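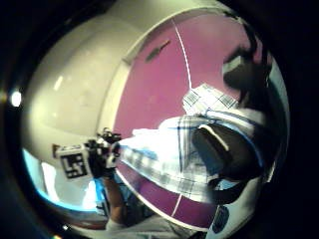
Section 6. Running the cloth-handling station at an open day

Read this section before you take the Ondar glove set out to visitors. It covers the hand demonstration only. Set-up of the robot arm is in the Bestarport guide.

6.1 Before visitors arrive

1. Wipe the table and let it dry.
2. Place the display near the table edge, facing the operator.
3. Route the cables over the side of the table – never across the part where the cloth is moved.
4. Put on both gloves and check that each marker cube is tight.
5. Start a test recording and stop it after 22 seconds.

Note: A glossy tabletop reflects ceiling lights and the display. Turn the display brightness down if the wrist view shows large white areas.
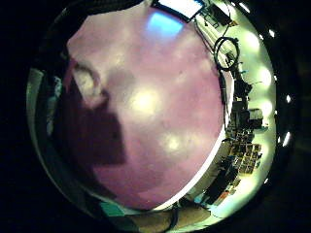
Can visitors try the gloves on?
Only after the main demonstration, one person at a time, with the operator standing next to them.

6.2 Giving the demonstration

1. Crumple the cloth and drop it on the near half of the table.
2. Tell visitors that the cameras follow the hands and the cloth, and that the markers give the position of each hand.
3. Take hold of the cloth with both hands. Keep the marker cubes uncovered.

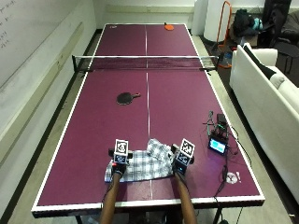

4. Spread the cloth slowly, then fold it in half. Stop for a moment after each move.
5. Let go, lift both hands clear and end the recording.
6. Repeat with the cloth in a new position.

Caution: Do not pull the cloth over the cables. A snagged cable can drag the display off the table.

If the hands look smeared in playback, slow down. The Grovstead training set holds 1,739 recordings, and fast ones were the most common rejects.

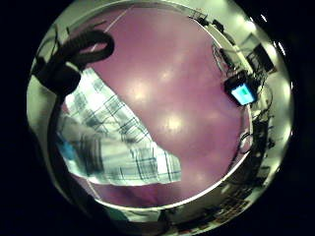
6.3 Closing the station

1. Save the session under the name of the event, for example "Lau open day."
2. Switch off the gloves before unplugging anything.
3. Coil the cables loosely and pack them last.
4. Charge the gloves to at least 96 percent before the next visit.

Recordings made by visitors are kept until 31st December and then erased. Post this on the sign-in sheet.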